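Toy library adds play kitchen to its loan list

17 Oct 2023

The Trirnell toy library has put a play kitchen on its loan list for the first time, after members asked for bigger items in a survey held in September. The kitchen can be booked from today at the front desk or by phone, and the first loans go out on Saturday.

The library has 382 member families and until now has lent mostly boxed games, puzzles, ride-on toys and building sets. Large toys were left out because the old storeroom on Antunes Street had a narrow door and a flight of steps. The library moved to the ground floor of the Gadix building over the summer, and the new storeroom opens straight onto the parking lot.

In the survey, 107 families named a play kitchen as the item they would most like to borrow. A train table came second with 77 votes. The train table is on the wish list for next year but has not been ordered.

The kitchen is a countertop model with a wooden side panel and a white tiled back wall. It has a cooktop and a range hood with plus and minus buttons and two black knobs. A white microwave sits on a wooden shelf, its display set at 01:30, and wooden utensils hang below the hood.

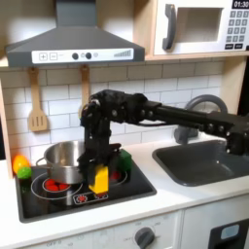 Maribel wrote on the library's message board that her twins had played with little else at a cousin's house, and that she had been putting off buying one for lack of space. Two weeks at a time would suit her apartment much better, she added. Other members asked whether the kitchen could be borrowed for birthday parties. It can, as long as it comes back by the normal due date.

The loan period is two weeks, with one renewal if there is no waiting list. A deposit is taken at pickup and returned when the kitchen is checked back in. Families need a vehicle with a flat load area, and two adults should come to lift it. The library does not deliver.

Food and cookware are lent separately, in a zippered bag with a card listing what is inside. Members can take the bag with the kitchen or borrow it by itself. Pieces that go missing should be reported at return so that the card can be corrected before the next family takes the bag out. There is no charge for the first missing piece.

The library is also suggesting that parents add things they already have at home. Plain blocks do well as ingredients — a yellow one can go into the pot as butter or corn, and a green cube can wait on the next burner for its turn. Toy fruit can stay on the counter beside the cooktop, as with the orange and the lime.

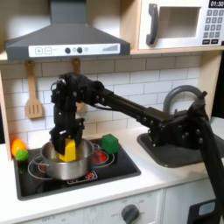 Can the kitchen be used outdoors? It is for indoor use only, and it should be kept out of bathrooms and damp basements as well.

Cleaning is the job of the family returning the toy. A cloth with warm water and a little dish soap is enough for the counter, the tiles and the sink. The wooden parts should be wiped with a cloth that has been wrung out well and then dried right away. Stickers and markers are not allowed on any part of the kitchen, and tape should not be used to hold the utensils in place.

The purchase was paid for with money from the spring toy sale, which brought in $1,746, and from a grant by the Jilico neighborhood fund. What is left over will go toward spare utensils and a second bag of play food.

Bookings are taken in the order they come in, and each family may hold one booking at a time. The front desk is open Tuesday and Thursday afternoons and on Saturday mornings. Membership cards must be shown at pickup — a photo of the card on a phone is fine.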